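Kapitel 3
Wäsche legen, Kanten, Stapel

Von Janaína Furtado und Bijan Taheri, August

Zusammenlegen. Klingt nach nichts, kostet in der Hauswirtschaft aber Zeit, jeden Tag. In Kapitel 2 ging es ums Waschen und Trocknen, jetzt um den Tisch danach. Glatt, hell, sauber. Auf hellem Grund sieht man bei dunkler Ware jede Kante sofort.

Zuerst das Handtuch. Frottier oder Mikrofaser, beides trägt auf, beides verzeiht wenig. Wer die erste Lage schief legt, hat den Fehler in jeder weiteren. Also: ausstreichen, Ecke auf Ecke, dann erst die zweite Faltung. Grundmaß in diesem Buch ist das Drittel, 3 Bahnen längs, danach quer halbieren. Bei 80 cm Breite vorher am Regal messen, nich hinterher. 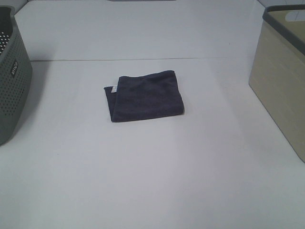

Abb. 3.1: Dunkles Handtuch, gefaltet. Links stehen die Lagen versetzt, das Pflegeetikett schaut heraus.

Ein Versatz wie in Abb. 3.1 ist im Einzelstück harmlos. Im Stapel nicht mehr. Ab 6 Tüchern kippt die Säule zur dünneren Seite, und die Front wird unruhig. Etikett nach innen, geschlossene Kante nach vorn. Das Betriebshandbuch der Wäscherei Ogilvie verlangt es umgekehrt, Etikett sichtbar wegen der Sortierung. Geht auch, muss nur einheitlich sein.

Flor nicht plattdrücken. Mit der flachen Hand streichen, von der Mitte nach aussen. Falten, die dann noch da sind, bleiben meistens auch im Schrank.

Begriffe für dieses Kapitel: Bruchkante, Lage, Versatz, Flor, Stapelfront. Die Bruchkante wird in 3.1 erklärt, der Rest ab 3.2. Für die Übungen zwei Tücher gleicher Grösse bereitlegen, am besten schon gewaschene.

3.1 Die Bruchkante

Bruchkante heißt die Linie, an der der Stoff umgelegt wird.

© Truststead Lehrmittel | Kontakt | Nach oben

Diese Seite verwendet Cookies. Einstellungen | Akzeptieren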